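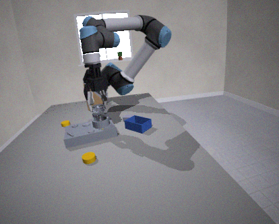
Eltedeck folding workbench, four months in

I bought this bench last fall after my old one (two sawhorses and a door) finally sagged so badly that pencils rolled to the middle. I'm not a pro. I fix chairs, build the odd shelf and once in a while make a birdhouse for whoever asks, all in a one-car garage that still has to fit the car. So folding was a must for me, and the Eltedeck was on sale at Menzies for $198, down from I forget what.

First, the box. It's heavy! I got it as far as the bottom of the driveway and then went and found the hand truck. Putting it together took me most of an evening, mainly thanks to step 9, where you're supposed to slide a spring pin through both halves of the leg while holding the leg open with your third arm. I used a bungee cord. Once I'd done the first leg the others went much faster, and everything lined up, so no complaints about the drilling.

The top is a good height for me (I'm tall and most benches make my back ache by lunch). It doesn't wobble side to side at all. Front to back it does move a little when I'm planing, so I shove it against the wall and that fixes it. I've glued up a dining chair on it, sharpened on it, and stood on it to change a light bulb, which the manual tells you in bold letters to never do.

What I don't like — the vise. It's small, the jaws aren't quite parallel, and the handle pinches your knuckles on the last turn. I took it off after a couple of weeks and put on my old Rukow, and I'm much happier. The holes didn't match, so I had to drill two new ones, but the top took the drill bit fine. The feet also leave black marks on a painted floor. I cut up an old bath mat and stuck squares of it underneath.

Folding it up is easy and takes me less than a minute now. Folded, it hangs on two big hooks behind the water heater, and the car goes in with room to open the door.

I did look at the Wesel one too. It's prettier and has a drawer, but it doesn't fold flat and it was $311 before tax. If you've got the space, maybe go see it in person.

Four stars from me, and it'd be five with a decent vise.

Posted 19/02/2023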